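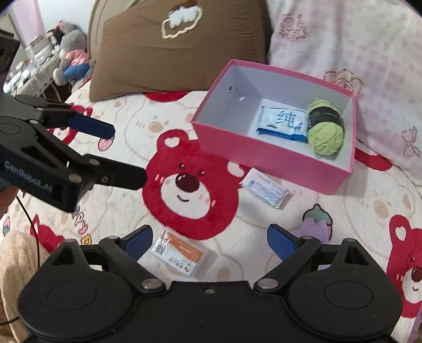

Why is yarn made by twisting?

Twisting makes lots of short, weak hairs grab onto each other, so they turn into one long string that is strong enough to knit with.

Try it yourself! Pull a tiny tuft off a cotton ball and tug it gently from both ends. It slides apart with hardly any effort, doesn't it? Now take another tuft, hold one end still, and roll the other end between your finger and thumb, always in the same direction. Keep going until it looks like a skinny little rope. Tug again. It's much harder to break! You just made yarn (very short yarn, but it counts).

Where do the hairs come from?

Those little hairs have a proper name: fibers. Almost anything with long, bendy fibers can be turned into yarn, and people have tried some pretty surprising things.

Wool comes from sheep. Once a year, usually in spring, a sheep gets a haircut called shearing. The whole coat comes off in one big fluffy piece called a fleece. If you looked at a wool fiber under a strong microscope, you would see tiny scales all over it, a bit like the scales on a pine cone. The scales catch on each other, which helps the fibers hold together. Wool fibers are crinkly too, and the crinkles trap air. Trapped air is what keeps you warm in a woolly hat in January!

Cotton comes from a plant. After the flowers drop off, the plant grows a round pod called a boll. When the boll is ripe it bursts open and out puffs a white cloud of fluff with seeds hidden inside. Cotton feels cool and smooth, and it soaks up water really well. Think about your bath towel.

Silk comes from a caterpillar! A silkworm spins a cocoon out of one incredibly long thread, and people can unwind it. Silk is the odd one out, as its fibers are already long before anybody spins them.

Acrylic doesn't grow anywhere. It starts as a thick liquid that gets squeezed through tiny holes, like water through a shower head, and comes out as long thin threads. Lots of craft yarn is acrylic. It washes easily and comes in wild colors.

From fluff to string

Let's follow a sheep's fleece on its way to becoming yarn.

First, it needs a bath. A fresh fleece is full of grass, dust, and a greasy stuff called lanolin. Lanolin keeps rain off the sheep, and it's also used in hand cream. The wool is washed gently, because hot water and lots of rubbing would make those tiny scales lock together into a thick mat. That mat is called felt. It's great for slippers and terrible for spinning.

Next comes carding. Carding means brushing the wool with hundreds of little wire teeth until the tangles are gone and the fibers lie mostly in the same direction. It's exactly like brushing your hair in the morning, only the wool doesn't complain.

Then it's time to spin! For thousands of years people did this with a spindle, a stick with a round weight on it. You hook some wool to the stick, give it a twirl, and let it hang. As it whirls, the twist runs up into the wool, and you feed in a little more fluff, and a little more, and a little more. Spinning wheels came along later and made the job quicker. Today big machines in factories can spin a whole row of threads at once.

One strand of spun wool is called a single. If you let go of it, it curls up on itself like a grumpy snake. To calm it down, spinners take two or more singles and twist them together the opposite way. This is called plying. Find a piece of yarn at home and untwist the end. How many strands did you find? If there were two, you have two-ply yarn!

Adding color

Sheep come in white, cream, gray, brown, and black. They do not come in purple. For purple, you need dye.

Long ago, all dyes came from nature. Yellow could be made from onion skins, blue from a leafy plant called indigo, and red from the roots of a plant called madder. Green was tricky! Even with all those green leaves in the world, it's hard to get a bright green out of them. Dyers often dipped their yarn in yellow first and blue afterward. Most dyes now are mixed in a lab, so you can have any color you like.

Ball, skein, or hank?

Yarn gets wound up in different shapes so it won't turn into a giant knot. A ball is round. A skein (say it like "skayn") is longer, like a fat little loaf, and you can often pull the yarn out from the middle. A hank is a big loop that has been twisted up like a pretzel. Never knit straight from a hank! Wind it into a ball first, or you'll be untangling until bedtime.

The paper label on store-bought yarn is worth reading. It usually tells you what the yarn is made of, how to wash it, how long it is, and what size needles to use. If you see "100% wool," it's all wool with nothing else mixed in.

Make a twisted cord

You need: a piece of yarn as long as you are tall, a doorknob, and a pencil.

1. Fold the yarn in half and loop the middle over the doorknob.
2. Tie the two loose ends around the pencil.
3. Step back until the yarn is tight, then turn the pencil around and around, 100 times.
4. Keep it tight! Pinch the middle with one hand and bring the pencil over to the doorknob.
5. Let go of the middle. Whoosh! The yarn wraps around itself.
6. Slide it off and knot the ends together.

Now you have a cord for a bracelet, a bookmark, or a very small jump rope for a teddy bear. Try it again with two different colors and see what kind of stripes you get!

Words to know

Boll: the pod of a cotton plant
Carding: brushing fibers so they line up
Fiber: a very thin hair or thread
Fleece: the whole coat of a sheep
Lanolin: the natural grease in wool
Ply: to twist strands together

Written by Wakana Tanabe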